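**Support ticket 842: Duplicate alerts sent to newsletter subscribers**

Service: Wenetti alert system, entertainment and public figures desk
Priority: High
Status: Monitoring
Reported by: Brakholm newsroom
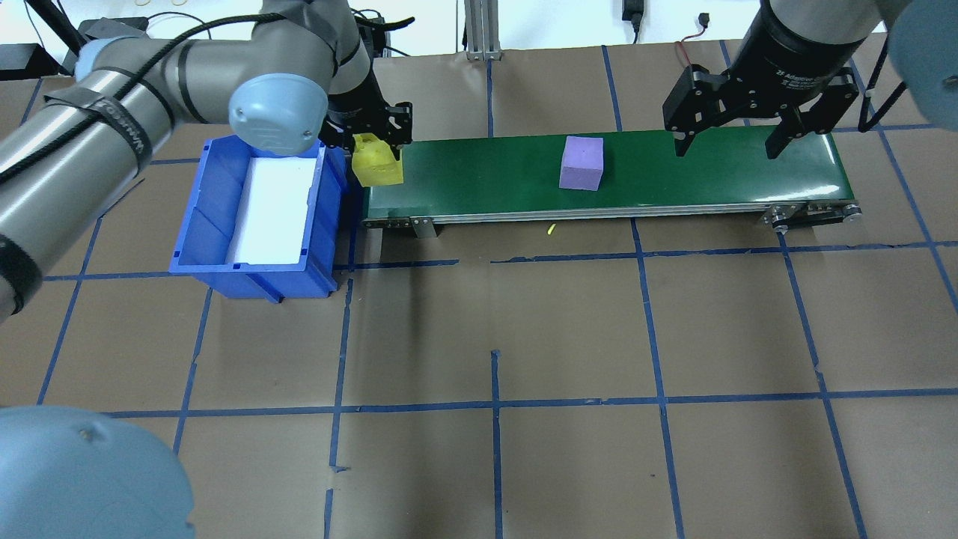
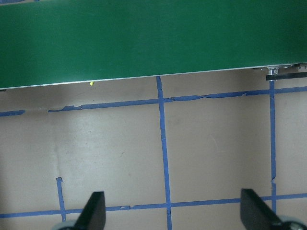 *Page last changed: March, 4:30 p.m. Revision 5.*

**Summary**

Subscribers to the celebrity news list received the same alert several times. The alert concerned a television host's public reply to a senator and linked to a story on the Brakholm site. Readers who opened the later copies were taken to an earlier version of the story, in which the senator's reply did not yet appear.

**Reported problem**

The newsroom opened this ticket after 842 readers wrote in or used the complaint form. Most had received four copies of the alert. A smaller group stated that they had unsubscribed and were still receiving messages. The second matter has been moved to a separate ticket with the Semaan list team and is not covered below.

**Log**

9:10 a.m. Ticket received. Sending was paused for the entertainment list only. Election and weather alerts were left on.

9:25 a.m. The editing history was requested from Brakholm. The headline had been changed several times after first publication, twice for spelling and once at the request of the legal desk.

10:05 a.m. Test story created on the Wonden test site. Changing the body text did not cause a new alert. Changing the headline did. The fault was repeated on a second test story with the same result.

11:40 a.m. Cause identified. The alert system was treating each new headline as a new story. The setting that compares story numbers had been turned off during the last update to the Wonden site and was not turned back on.

12:15 p.m. Setting restored on the test site. Headline edits no longer produced an alert.

1:00 p.m. Setting restored on the live site. The newsroom was asked to make one small headline edit under supervision. One alert had been sent at publication, and no further alert followed the edit.

2:20 p.m. The old story link was still opening the earlier version for some readers. Stored copies of the page were cleared. Full clearing takes about 30 minutes.

3:05 p.m. Old link checked again. It now opens the current version, including the senator's reply.

**Instructions for the newsroom**

- Headline edits may resume.
- Do not delete and repost a story to correct a name or title. A reposted story is given a new number and will send a new alert.
- The correction notice to readers should be sent by email only. Please submit the wording to this desk before it is scheduled.

**Open items**

- Semaan to confirm the state of the unsubscribe records.
- Wonden to add the story number setting to its update checklist.
- Brakholm to approve the correction notice.

The ticket will remain in Monitoring until the open items are answered.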